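Workshop notebook, shared bench, Drutuvthorpe
March, evening session, kettle on at 6

I said last time that I would write up the cupboard job properly before doing any more of it, and then of course I went straight back and did more of it. So this entry is half catching up and half tonight, and if you're reading it at the bench and want only the bit that affects you, skip down to where I talk about the shared joint file. The rest is me thinking with a pen, as usual.

Where we were. The arm itself is built and has been behaving since the winter. Both fingers close evenly now, the shoulder no longer groans on the way up (I packed the bearing with far too much grease, but it is happy, and I've put a rag under it), and the cable that kept snagging at the elbow is tied back with the stretchy stuff out of the sewing drawer. If whoever brought that in would like it back, leave me a note and I'll buy a new reel. It is wonderful stuff and I've used most of it.

What I want the arm to do, for anyone who has joined us since the autumn, is reach into the tall cupboard in the back room and fetch down a jar. That's all. I've been saying "that's all" for a very long time now. The simulated version of the job is what I've been calling Letitz, after the name painted on the old crate I keep the spare motors in, and the real one is just the arm. When I write that Letitz managed something, please don't get excited on my behalf, it only means the computer says so.

Three evenings went on the model of the wood. I had a perfectly good plain box in there to begin with, grey all over, and it worked, and I couldn't leave it alone. The trouble with plain grey was that from the wrist view I couldn't tell which way up I was. One flat thing looks very like another when you are a few inches off it. So the panels got a strong orange colour and a grain, and the grooves went in, and now I can glance at the view and know straight away what I'm pointing at. I was teased for the colour and I'm keeping it.

The wall took much less time. I wanted something speckled beside the wood so the join would show up, and I used the first rough grey texture that came to hand out of the Kelomura folder. (Kelomura is the old project with the greenhouse blinds. Everything useful from it is still on the shared drive and nobody should delete it, please, I'm in there every other week.)

Tonight, then. I started with the reach itself. The first run went wide and the wrist rolled over in the middle of the move, a lazy sort of roll like somebody turning over in bed. I let it finish because I wanted to see where it would end up, and it ended up facing the floor. The second run was the same. I went and made toast.

When I came back I did what I ought to have done at the beginning and printed out the joint angles as it went along, and there it was, plain as anything, at step 689. The wrist reaches the end of its travel, decides the shortest way to the next pose is the long way round, and off it goes. The limit I had typed in for that joint was from the old wrist, the one we took off when the gearbox stripped. The new one turns a good deal less. I must have looked at that line in the file dozens of times over the past month and my eye has slid off it every single time.

So, the shared joint file. I have changed the wrist limits in it to match the wrist that is really on the arm. If your own moves start refusing to run, that is why, and I'm sorry, but they were asking for something the hardware can't do and it's better to hear it from the file. The old numbers are still there, commented out, with a note. Please leave them for now. I'd like to compare the two once more before they go.

With the new limits in, the roll has gone completely. The arm comes up steadily and stays the right way round, and I sat and watched it do the same move over and over with enormous pleasure, which I suppose says something about how I spend my evenings. The approach still isn't what I'd call good. It comes at the wood on a slant, and I would much prefer it to come square on and then slide along.

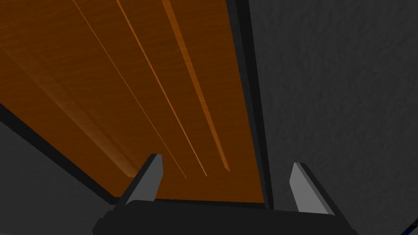 I tried moving the waypoint back from the panel and giving the arm more room to straighten out before it commits, and that helped a bit. Then I tried slowing the last part of the move down to half, and that made no difference to the angle at all, it just took longer to be wrong. I've put the speed back where it was. My feeling is that the base is simply standing in the wrong place. I set it where it was convenient to bolt down on the real bench, months ago, and I've been treating that as a law of nature ever since. In Letitz I can pick it up and put it anywhere, so next time I'll try it further round and see whether the slant sorts itself out.

If it does, we'll have to talk about the real bench, and I know that means moving the pillar drill. I'm raising it here early so that it isn't a shock to anyone. I'd do the lifting and I'd sweep up behind it, and goodness knows what we'll find.

A word about the fingers. The pads on the real ones are wearing unevenly and I've ordered more sheet from Falcão, the thicker sort this time. The thin stuff grips beautifully for a fortnight and then goes shiny. When it arrives it'll be left by the post tray, and it is for the arm, so please don't cut table feet out of it like last time! I'm not cross, they were very good table feet.

Also for the record, the fan on the bench computer has started rattling again when a long run is going. A firm pat on the left side quiets it. I know that isn't a repair.

Left to do, in whatever order I get to it:
Move the base in the model and run the reach again, square approach if I can get it.
Compare old and new wrist limits, then clear out the commented lines.
Put the jar back in the model. I took it out when I was chasing the roll and I haven't missed it, but it is rather the point.
Cut 2 sets of pads when the sheet comes, one to fit and one for the drawer.
Save the runs under sensible names. At the moment they are called things like "again" and "again better" and I couldn't tell you which is which.

I've left the machine on with the last run loaded, so if you want the bench computer just close it, everything is saved. The grease is back on the high shelf with its lid on properly. I've taken the toaster home to clean out the crumbs and will bring it back next session.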